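Chapter 4

A Morning at Indstead: Watching Robots Pack

Before you read: have you ever been to an open day at a factory or workshop? What did they want you to look at? What did you end up looking at?

Thursday, just after nine. Coats on pegs, visitor badges, a safety talk that nobody at the back could hear. The Indstead site belongs to Altix, a firm that builds packing cells for small warehouses, and twice a year it opens the doors to schools and colleges. Over 300 people had signed up. Most of them seemed to be in the corridor.

This chapter follows that visit. It's not a full account of how robots work — Chapters 5 and 6 do that, with the sums. What we want here is the feel of the thing. What a demonstration shows, what it leaves out, what to ask.

First stop, the old line, called Seltunura after the software it runs on. One job, same carton size every time, 1352 cartons in a shift if nothing jams. Loud. Quick. Rather dull after the first minute, and several students said so. Remember that word, dull, we come back to it in section 4.3.

Second stop, the two-armed cell. Slower by miles. The crowd was three deep round it and stayed there.

Why? Partly the arms, which look a bit like ours and so we expect them to behave like ours. Partly the task. Cartons on the old line are stiff and square and stay where they are put. A lead does not. It sags, swings, catches on things, and the shape it had a second ago is no use to you now. Engineers call such things deformable objects (see Key Words, end of chapter). Packing a mouse with its lead is a small job for a person and a long one for a machine.

The guide from Đoàn, the firm that supplies the training software, gave us one figure to take away: 39 practise runs before the team let visitors near this task. We wrote it down. You should always write down the figure, and then ask what counted as a run.

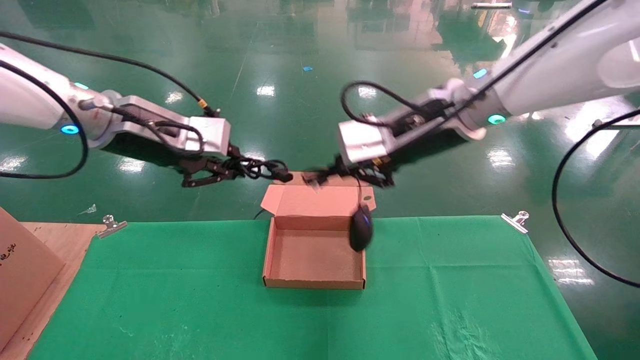 Why use two arms for a job this small?
One arm can keep hold of the cable while the other deals with the mouse, so the loose parts are less likely to swing about or snag.

4.1 What to look for at a demonstration

Stand to the side if you can. Watch one full go without taking notes, then a second one with your pencil out. Note the start, the finish, any point where a person steps in — and how long the gap is between goes. The gap matters more then you might think. Work through Activity 1 before going on to 4.2.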